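From: Carmela Cuesta
To: Dretden bimanual list
Date: January 2022
Subject: Re: [dretden] Stacking: does the idle arm matter?

Hello all,

Telmo asked a good question further down and I started a two-line answer that got completely out of hand, so put the kettle on. Quoting him first for those who joined the list after the thread began:

> On the stacking task, the policies I trained on the Markgate recordings
> do well on the first two blocks and then go to pieces on the third. The
> arm that is holding the block is fine. The other one drifts. Sometimes
> it drifts right into the stack. I had been masking out the idle arm in
> the loss, on the grounds that it isn't doing anything, so why make the
> network learn it? Has anyone tried it the other way? And does anybody
> trust the head view alone for the last couple of centimetres?
>
> Telmo Rivas

Yes, we've tried it the other way, and I'm really quite excited about what came out!

Our starting point was the same as Telmo's. We had 226 demonstrations of the three-block stack, all teleoperated, all on the same table, and we masked whichever arm wasn't holding a block. The reasoning was that a human operator leaves the spare arm in all sorts of silly places, and we didn't want the network copying fidgets. Iker Cabello wrote the masking code in an afternoon and we never went back to look at it, which I now regret a bit (sorry Iker, the code was fine, the idea was mine).

Then Tonantzin Tovar sat down and watched the failures one after another with the joint traces running beside the video. What she noticed is that the spare arm isn't idle in the good demonstrations. The operators do something with it. Most of them bring it in near the stack and leave it open, ready to steady things, and they do it before the third block comes across. Those who keep it parked at the side have a much harder time placing the last block, and they retry more. So the "fidgets" we were throwing away had the most useful bit of the whole recording in them.

The part of the task I mean is the third placement, with yellow still in one gripper and the other two already built. 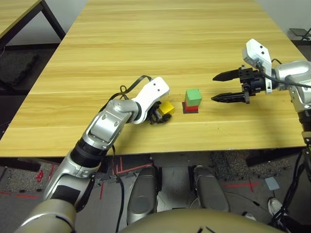 Head view, third block: yellow in the left gripper, green on red beside it, right gripper open towards the stack.

Look at where the right gripper is pointing. Under our old masking, everything that arm does at this stage counted for nothing in the training loss. The network was free to put it anywhere, and it did.

So the change is very small. We keep both arms in the loss the whole way through, but we weight the non-holding arm by its distance to the nearest block. Far from any block, it counts for very little and the fidgets wash out. Close in, it counts the same as the holding arm. There is one length scale to set, and we set it to 15 cm after trying a few values and finding that it didn't seem to care much. Same network, same demonstrations, same number of training steps. Fulgencio Urquijo insisted that we change nothing else, and he was right to, as I had a list of other things I was itching to change at the same time.

With masking, the third block was where almost all our failures happened. With the distance weighting, the drift into the stack has gone. I have not seen it once since we switched, and I have sat through a lot of runs! What we still get is the yellow block being let go slightly too high, so it lands crooked or rolls off. That is a different fault and I don't think the spare arm can be blamed for it.

I'd love to give you a proper success table, but the two sets of runs were done with different starting layouts and I don't want a number going round that compares things that aren't comparable. We're redoing them with matched layouts. If you want to do the same, the layouts file is on the Dewan share, and there's a script next to it which tells you where to put each block before a run. Please use the same file if you can, then we can pool.

On the head view: no, I don't trust it alone for the last bit, and here I think Telmo and I agree. From up there you are looking down on the stack, so judging height is hard work, and the gripper hides the block it is holding at just the wrong time. We feed in the wrist views as well. We did one training run with head view only, for curiosity, and it got the blocks to the right neighbourhood very nicely and then released them at what looked like random heights. A single run, so treat it as gossip. What I would like to know is whether the wrist view of the arm that is NOT holding anything is doing most of the work at the end. It is nicely placed to look sideways at the stack, after all. Tonantzin's hunch is yes. Mine is that it helps less than she thinks, and there's a cake riding on it.

Things I got wrong on the way, to save you the trouble:

The first version of the weighting used the distance to the block being carried, so the spare arm was pulled in whenever the two arms happened to pass each other. It looked like clapping. Use the distance to the blocks on the table.

We forgot that the weights change the overall size of the loss, so for 2 days we were comparing runs with what amounted to different learning rates. Normalise per batch. It's one line.

If you smooth the joint traces before computing the distances, use the same smoothing for both arms. I will say no more about that one.

For those working from the Rukuten release instead of Markgate, I haven't run this on it. It has 2643 episodes, going by the index file I have, with more tasks and more operators, and I'd expect the spare arm to be used in far more varied ways. Pouring, for instance, where the second hand holds the cup from the start and there is no idle arm to speak of. The weighting ought to do no harm there, but "ought to" has let me down before. If somebody has the disk space and the patience, I would be thrilled to hear.

Telmo, two questions back to you. When your arm drifts, does it go the same way every time? Ours nearly always went inwards and down, and I have wondered if it was just heading for the average pose of the whole set. And are you predicting joint positions or changes in position? We use positions. I can imagine the drift being much worse with changes, as there is nothing to pull the arm back once it has wandered.

I'll put the patch in the usual folder once Iker has looked it over. It touches the loss file and the loader, and the old masking is still there behind a switch if you want to compare.

Carmela

--
Carmela Cuesta
You are getting this because you are subscribed to the Dretden bimanual list.
To leave, send a message with the word "unsubscribe" in the subject line.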